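The Closing of the Sillavus Office
A short story

The notice of closure was posted in the first week of November, on the board beside the second-floor elevator. It stated that the Sillavus office of the Clernach Mutual Burial and Savings Society would cease to receive the public at the end of the month, that all accounts would be transferred to the main office at Jodari, and that members with questions were invited to present themselves between nine and four. It was signed by the Registrar, Mitra Tehrani, who had also typed it.

The Society had at that date 606 members on the Sillavus rolls. The majority had been enrolled at birth by their parents, in accordance with the custom of the valley, and had paid their dues without much thought to what the dues were for. A good number had since moved to the coast. They continued to pay. The Registrar had on several occasions recommended to Jodari that the office be kept open for the sake of those who remained, and Jodari had on each occasion acknowledged receipt.

Under Article 6 of the bylaws, no office could be closed until every unclaimed item in its keeping had been offered to the member who deposited it, or to that member's heirs. The article had been written when the Society still held wedding clothes, deeds, and the occasional clock. It had not been amended. The Registrar therefore opened the deposit book and began at the first page. 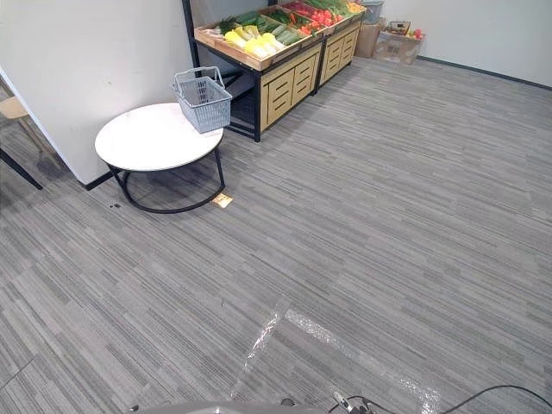

The deposit book had been kept in four different hands, of which the Registrar's was the last and the smallest. Most of the entries had been struck through in red and initialed. Those that had not were read aloud by her, in the mornings, before the doors were opened, and she marked each with a pencil tick when the thing itself had been found. For the sake of order she had the front room cleared as far as the partition, and on the round white table she set a gray shopping basket, the kind with a handle that arches over the top, to receive whatever was small enough to be carried home. Larger items were to be entered on a separate sheet. She wrote to the heirs on Society paper and gave them until the end of the month.

They came, for the most part, late in the afternoon. A man from the upper village received his grandfather's reading glasses and put them on at once, and wore them down the stairs. Two sisters received a christening gown, and after a conversation conducted entirely in the hallway they returned and asked whether it might be deposited again. The Registrar explained that the office was no longer accepting deposits. The sisters asked whether Jodari was. She said that she believed Jodari had a form.

One entry gave her particular difficulty. It was in the second of the four hands and read, in full: Raju, one sealed envelope, to be kept until asked for. No first name was recorded and no account number. The fee had been paid for 50 years in advance, a term the bylaws did not provide for, and by the Registrar's calculation it had run out that spring.

She consulted the rolls and found no Raju. She consulted the rolls of the neighboring offices, by letter, and found a Raju at Clernach who had died without issue and another who replied by return mail that his family had never trusted the Society with so much as a button. The envelope itself was where the book said it would be, in the lower drawer of the iron cabinet. It was thin, and had been sealed with brown wax.

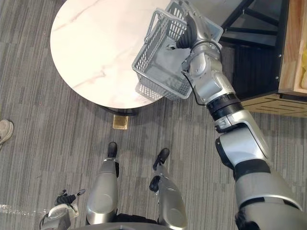
Article 9 permitted the Registrar to open an unclaimed deposit in the presence of a witness, provided that the contents were entered in the book the same day. Mitra Tehrani had served the Society for most of her adult life and had never had occasion to apply Article 9. She read it twice. She then wrote to Jodari to ask whether, in the circumstances, the main office would prefer to receive the envelope sealed.

The reply was prompt. Jodari regretted that it had no capacity for physical deposits and advised that the contents be assessed for value. Items worth less than 100 could be disposed of locally, at the Registrar's discretion. The letter did not say in what currency, and as the currency had changed twice since the envelope was taken in, she regarded the question as open.

On the last afternoon but one, a woman of advanced age climbed the stairs and asked to be seated. She had come down from the high farms by the milk truck and had not brought her passbook. The Registrar asked for her name, for the register of visitors, and was given a married name that she knew well from the rolls. The woman then said that she had heard the office was closing, and that she supposed she ought to ask for it.

"Ask for what, madam?" said the Registrar.

"It will be under Raju," the woman said. "That was the dog."

The Registrar turned to the page and placed her finger beneath the line. She inquired whether the visitor could describe the contents, as the bylaws required. The visitor could. It was a letter, she said, to a young man who had gone to work on the dam. She had written it and then thought better of it, and her father read everything that was in the house, so she had paid the Society with her egg money to keep it where she could not send it. The clerk of that time had asked for a name and she had not liked to give her own.

"The fee was for fifty years," said the Registrar.

"I thought that would be long enough - and it nearly was." 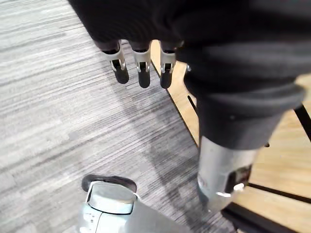

The envelope was brought from the drawer and laid before her. She did not open it. She turned it over to look at the wax, which had her thumb in it, and placed her thumb upon the mark. It was a good deal smaller than the thumb. She asked whether there was anything to sign.

There was. The Registrar indicated the place, and the visitor wrote her full name, the one she had been born with, slowly and with all its accents. The Registrar struck through the entry in red and initialed it. She then observed, for completeness, that a sum was owing for the months since spring, and that it was within her discretion to waive it, and that she did so.

The visitor thanked her. She inquired what would become of the Registrar when the office was closed, and was told that a position had been offered at Jodari, in the department of forms.

"Will you go?"

"I have until the end of the month to reply," said Mitra Tehrani.

The milk truck was due at ten past four. The Registrar held the street door and saw the visitor across to the stop, where they waited together under the awning of the seed store, the envelope inside the older woman's coat. The truck was late. When it had gone she went back up, although the office was by then closed to the public, and wrote the time of departure in the register of visitors, and under it, in the small hand, the name of the dog.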